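In Praise of the Loud Tablecloth

I grew up in a house where the good table stayed bare and everybody was scared of it. You couldn't put a glass down without someone diving in with a coaster! So when I got my own long table I went straight out and bought a plastic cloth covered in balloons, and I've never been sorry.

People get snobby about plastic. A friend with linen everything spent over 30 dollars getting a gravy stain out last June (I paid 17 for my whole cloth), and she still looks at mine like it might bite her.

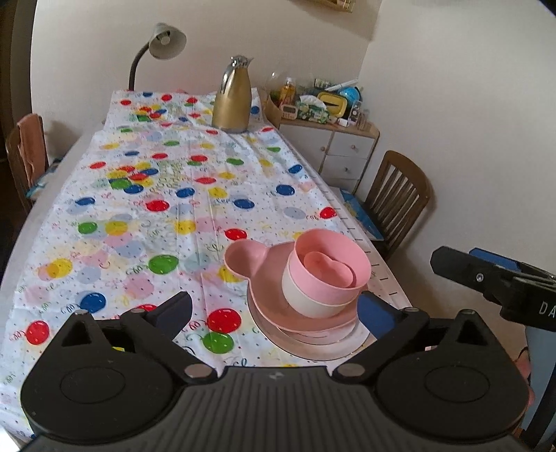

And once the cloth is silly, you can relax about the rest of it. Pink dishes? Sure. A plate shaped like a mouse head? Why not, stack it up with the others. I keep a gold thermos jug down at the far end, next to the desk lamp, and I think it looks downright fancy there. Put that same jug on gray linen and it would just look lost.

I'm told a table should be calm. Well, mine is where we eat, pay bills and argue about the bills, and calm was never really on offer. Give me the balloons and a damp sponge any day.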